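Workshop Notebook, Early Reading and Picture Book Room
Gavthorpe Children's Literacy Workshop
Entry dated Aug 12, 2024

Subject: Read-aloud sets for ages three to six, weather and seasons. Second round of selection and repair.

Carried over from the July entry: the winter set is complete and has gone back to the shelf. The spring set is short by one title. The summer and fall sets were opened this morning and are the main business of this entry.

Shelf count at the start of work was 1,778 picture books, including those out on loan to the Tamayo reading room. The count excludes board books, which are kept on a separate list and were not touched today.

Summer set. Seven candidates were read aloud in full, at reading pace, with the pages turned as they would be for a seated group. Reading silently at the desk gave a poor idea of length in July, and two titles that seemed short on paper ran well past the point at which a group of four-year-olds will sit. The practice of reading aloud before selection should continue.

Notes on the candidates follow in the order read.

The thunderstorm story with the grandmother and the porch. Strong first half. The repeated line about counting between the flash and the boom works very well and invites the children to join in. The last four pages explain the storm at length and should be shortened by the reader. Keep, with a note inside the front cover.

The beach alphabet. Attractive, but the letters Q, X and Z are forced, and the rhyme fails at U. It is better suited to a child and an adult looking together than to a group. Move to the lap-reading basket.

The lemonade stand story. The arithmetic is correct, which was not true of the earlier edition. The text is dense on the middle pages. Keep for the oldest group only.

The garden hose book, nearly wordless. There was disagreement about this one in July and the matter was left open. On a second reading the page turns are well timed and there is a good deal for children to talk about. The reader needs to be comfortable with silence. Keep, and offer it first to experienced readers.

The firefly book. The type is dark blue on black for five spreads and could not be read from the reader's chair with the curtains half drawn. Hold until a copy of the reprint can be examined. The catalog says the type has been changed, but this has not been confirmed.

The two camping stories. They cover the same ground and only one is needed. The one with the lost boot has better dialogue and gives the reader three clear voices. Keep the boot story. The other may go to Tamayo if they want it.

Fall set. Only the first part of the set was reviewed. The leaf-sorting book remains the best opening title of any set we hold, and its binding is now the weak point. The spine was reglued with the paste from the Mekix kit, pressed under boards, and left flat. It is not to be opened before tomorrow afternoon. Please do not test it by lifting the cover.

The apple-picking book has lost its final page. A replacement copy is preferred to a photocopied page, as the last picture carries the ending and the text alone does not make sense. Order placed on the regular form.

The migration book was considered again for the younger group and again set aside. The facts are sound, but there is no character to follow, and the children in the three-to-four group lost interest by the second spread when it was tried last fall. It would do well alongside a globe with children of six.

Age labels. The present labels give a single age on the spine, and parents take it as a rule. Several have returned books unread when the number was one year above the age of their child. The proposal is to replace the number with a colored band and a short line inside the cover, such as "good for a first group reading" or "best with one or two listeners." Voston already uses bands and reports fewer questions at the desk. A trial on the summer set is reasonable, with the old labels left in place on the others for comparison.

Wording for the inside line was drafted as follows and may be corrected by anyone using this notebook.

Green band: short text, strong repetition, suitable for a group of any size.
Yellow band: longer text, suitable for children who are used to sitting for a story.
Blue band: best shared with one or two children, with time to look closely.
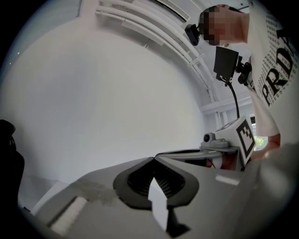

The yellow line is still unsatisfactory. "Used to sitting for a story" may be read as a judgment on the child. "A longer story, for when there is time" is gentler and says nearly the same thing. Both versions should be shown to parents before any are printed.

Parent handout. The one-page sheet on reading aloud at home was revised. The paragraph on asking questions during the story has been cut by half. The old text suggested a question on every page, and parents told us that it made bedtime reading feel like a test. The new text suggests waiting for the child to speak first and answering what is asked. The paragraph on rereading the same book many times was kept in full. Parents continue to ask whether this is harmful, and the sheet should continue to say plainly that it is not.

The list of titles on the back of the sheet is out of date. Two are out of print and should be removed. The weather titles selected today can take their place once the bands are settled.

Feedback from Tamayo. Their readers ask for more books in which the adult in the story is a grandparent, aunt or uncle. Our own shelves are thin here. The porch story helps for summer. Nothing suitable was found for fall, and this should be a point of search in the next round of ordering. They also request larger print in the readers' notes, which can be done at once.

Open items

Spring set: one title still missing. Check the returns from Voston first.
Firefly book: obtain reprint and view it from the chair, in dim light.
Leaf-sorting book: check spine tomorrow afternoon, then return to set.
Yellow band wording: collect replies from parents before printing.
Readers' notes: reprint in larger type for Tamayo.
Fall set: resume at the pumpkin titles. The copies are on the low shelf by the window with a slip marking the place.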